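Workshop Tips: Care of the Two-Arm Table Cell
Modville Shared Workshop. Revised 31/10/2021

These tips apply to the table cell with facing arms and are intended for all trained users. Questions should be directed to Guilan Han, who keeps the cell log.

Cross cables. The two cables behind the table hold the frame square. Press each one lightly with a finger before the first run. If one feels slacker than the other, take it up at the turnbuckle, a half turn at a time, and then check its partner. Do not use pliers on the cable itself.
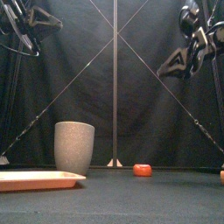
Brackets and rails. Tighten bracket screws by hand with the short key. Users who trained at the Bresville site should note that the long key is not permitted here — it strips the threads.

Curtain and mat. Brush the black fabric downward with a dry clothes brush. Lift lint from the mat with a damp cloth, wrung out well, and let the mat dry before work resumes. Spray cleaners must not be used inside the enclosure.

Gripper fingers. Switch off power to both arms before touching a finger. Wipe the faces with a lint-free cloth and check for side play. Replacement fingers are kept in the Bundgaard drawer and must be changed in pairs.

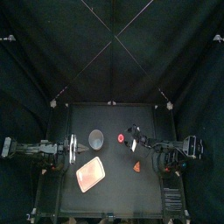

Arm cables. Each bundle needs enough slack for the full reach of the arm. Move the arm slowly by hand, with power off, and watch for rubbing at the joints. Worn sleeve is to be replaced, never taped.

Service interval. Joints are greased every 1,000 hours. The last service was entered at 2,611 hours, in April. Use only the Londura grease on the lower shelf, and wipe away any excess before the covers go back on.

Enter all work in the log on the same day, with initials and the hour reading.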